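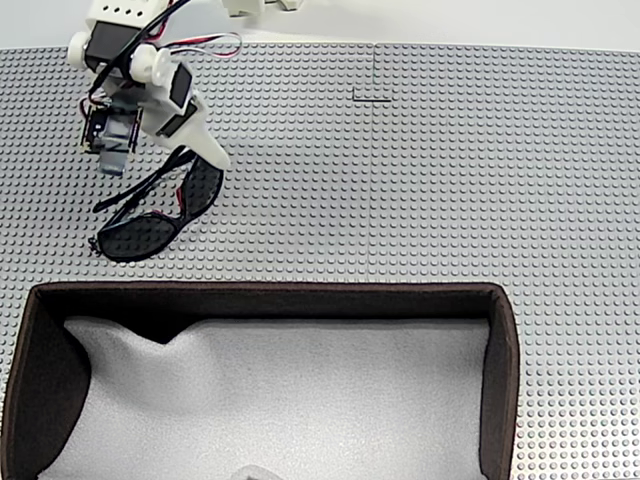

Black sunglasses, a thing most of us own in the plural and can find in the singular.

Gone by teatime

I have lost 19 pairs of sunglasses as an adult. I know the number because my wife made me write them down one wet evening in December, on the back of a gas bill, in the hope that seeing them listed would shame me into buying a cord. The list includes a pair left on the roof of a hired car, a pair dropped down the side of a ferry, and a pair I handed to a stranger at a wedding so that he could look at the bride's uncle's boat. He looked at the boat. I expect he is still looking at it.

The cord was bought. I lost the cord as well, along with pair number eighteen.

So I went to Kustetcombe with a personal interest. It is a seaside town of the sort that gets four good weeks a year and talks about them for the other forty-eight, and it has what may be the last staffed lost property counter on that bit of coast. The counter belongs to Wilico, who run the buses and the little passenger ferry across the estuary. It is at the back of the ticket hall, past the leaflets, and it opens at ten in the morning, shuts for lunch and then opens again with visible reluctance.

Alistair Rutherford has worked there for most of his career. He is a tall man with a soft voice, and he asked me what I had lost before I had said hello. When I told him I was writing an article he looked a little let down, and then asked again, in case.

Sunglasses have their own shelf. In fact they have their own bay, with trays marked by month, and last summer the office took in some 600 pairs. Umbrellas used to be the big thing, Rutherford told me, but people carry fewer of them than they did and are getting better at hoods. Gloves come in singly. Hats come in after windy days, usually from people who have chased them off somebody else's head. Sunglasses come in all the time, in every weather, including fog.

"You only need them when it's bright," he said. "Then you go indoors and you don't need them, so you put them down. That's the whole of it, really. Nobody puts down their trousers."

He has clearly met a better class of bus passenger than I have.

The puzzle is how few are ever claimed. Of last summer's haul, 49 pairs went home. The rest sat in their trays for the usual stretch and were then parcelled up for a charity shop, where I suppose they are bought by holidaymakers and left on the bus. Phones are claimed within the hour, sometimes by people running. A set of false teeth will be collected, although often by a relative. But a person who has lost their sunglasses will sigh, pat the top of their head, sigh again and walk into the nearest shop.

In Kustetcombe the nearest shop is Santoro, which sells ice cream, buckets, windbreaks and sunglasses off a rack by the door. The rack squeaks when you turn it and has a mirror the size of a playing card, so that you choose your new face one eyebrow at a time. I bought a pair there. They were cheap, they made me look like a bad dentist, and I felt the small lift one always feels, a sense that the person who loses things is behind me now and that this new chap, the dentist, will be more careful.

Spending more does not seem to help. There is a school of thought, mostly held by people who sell expensive sunglasses, that we look after what we have paid for. I tried this once. I went to a proper optician, sat in a chair, had my nose measured and came out with something in a hard case with a cloth and a booklet. I read the booklet. I kept those glasses for one whole summer, and spent it in a state of low dread, going back to check café tables and turning round on paths. When I finally left them in a cinema, the main thing I felt was relief. I still have the case. It holds picture hooks.

Rutherford gets the dear ones too. He doesn't sort by price, only by date and then by where they were handed in: upper deck, lower deck, ferry, shelter. The upper deck is worst on the coast road, where people take their glasses off to look at their phones and then look up to find they have reached their stop. The ferry is a special case, as a good share of what is lost from it goes straight down. He keeps a separate page in the ledger for those, in case anyone rings. People do ring. They like to be told that it has been noted.

I asked what the descriptions were like when somebody did come to the counter. He opened the ledger and let me read a few. "Dark." "Normal ones." "Like the ones in the film." One woman had written only that they suited her. He had held up pair after pair for twenty minutes until she found hers, and he told me that she was right, they did.

At the Clavmont, the big white hotel on the front, they take a more relaxed line. The reception desk keeps a fruit bowl, and anything with lenses goes into it. Guests who have lost a pair are invited to rummage. I was told, quite cheerfully, that hardly anyone leaves with the pair they came for, and that the bowl never seems to get any emptier. One regular couple have been swapping out of it for years and regard it as part of the room rate. I thought this was scandalous for as long as it took me to try on 2 of them.

I stayed over until Saturday, when the sun came out properly and the queue for the ferry went right back to the bandstand. Half the people in it had their glasses pushed up into their hair, squinting. A man in front of me was asking his children, one after the other, whether they had seen his. They had. They were waiting to find out how long it would take him.

I got home that evening and rang the ticket hall the following week. Rutherford asked me for the details. I said they were cheap, black, and made me look like a dentist, and I heard him turn over a page and start to write it down.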